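Hands-on at the Citgate open day in Trelcombe

October 20, 2025 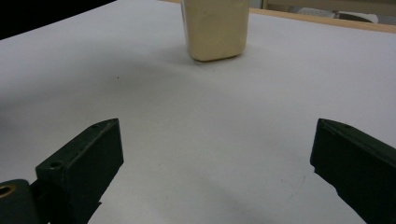 I got to the Citgate unit in Trelcombe a bit before opening and there was already a queue down the side of the building, mostly families and a fair few people in work boots who had clearly come straight off a shift. By the end of the afternoon the sheet at the door had 250 names on it, which for a robotics workshop on the far side of the ring road is pretty good going! I'd expected to be in and out in half an hour. I missed two buses home.

If you don't know Citgate, they moved into the old carpet warehouse behind the builders' merchants and they make the parts of robots that do the holding and picking up. Most of us have driven past it for ages without knowing what went on inside (I thought it was still carpets). They opened up four benches for visitors and let us wander between them, with staff at each one to answer questions.

The bench everybody wanted was the one with the hand-held gripper. You hold the thing yourself, squeeze, and a pair of chunky dark green fingers closes on whatever you've put it over. There's a camera on it that sees what the fingers see, so while you're picking something up it is recording how you did it, and those recordings are what the team use to teach a robot arm the same job. They call the project Hattar. I asked what the name stood for and was told it doesn't stand for anything, they just liked it.

I had a go, of course. The task sounds like nothing at all: white table, one small cream-coloured block standing on it, move in, close the fingers, lift, put it down again. My first try I came in far too fast and knocked it flat. The second time I got hold of it by one corner and it swung round and dropped. The young woman running the bench told me to slow right down and start with the fingers wide open, well back from the block, and to keep my wrist still on the way in. Third time it worked and I was ridiculously pleased with myself. A boy behind me did it first go and didn't look impressed at all.

What surprised me was how much they care about the bit before you touch anything. I'd assumed the grab was the clever part, but the staff kept talking about the approach – how far off you begin, whether you drift to one side, whether you stop and think halfway. A robot learning from a person picks up the bad habits along with the good ones, so they'd like plenty of different people having a go, slow ones and clumsy ones included. My knocked-over block has gone into the pile too, I'm told, marked as a miss.

By closing time visitors had done 71 clean pick-ups between them, and someone was chalking them up on a board by the kettle. There was some grumbling about what counted as clean. One man felt very strongly that his should have gone up, and I have to say I was on his side.

The bench next door had an arm doing the same sort of job by itself, using what it had learned from earlier sessions. It was slower than I'd pictured, and when it missed it backed off and tried again with no fuss. A little crowd built up round it and people began clapping when it got one, me included. The children were allowed to choose where the next thing went, and they were merciless, they put it right at the far end of its reach every time.

The other two benches were quieter. At one of them you could take a spare set of gripper fingers apart with a screwdriver and put them back together, and I'd have liked longer there. The last was a talk with slides from Cokura, who are paying for part of the work and want to use it for packing small orders. I only caught the end of that, but a woman in the front row asked straight out what it meant for the packers who do the job now. The answer was that the first machines would go on the late shift, where they struggle to find staff. She didn't look convinced and said so, and there was quite a bit of talk about it over the tea table afterwards. I'd like to hear more on that myself.

A few practical bits if you fancy going. They're planning another open day in November, with the same four benches and a longer slot for questions after the talk. It's free, there's no booking, and children under nine need a grown-up with them at the benches. Parking is tight, so use the bus if you can, and check the time of the last one before you start queuing for the gripper. Tea was free as well, though the biscuits had gone by the time I reached them.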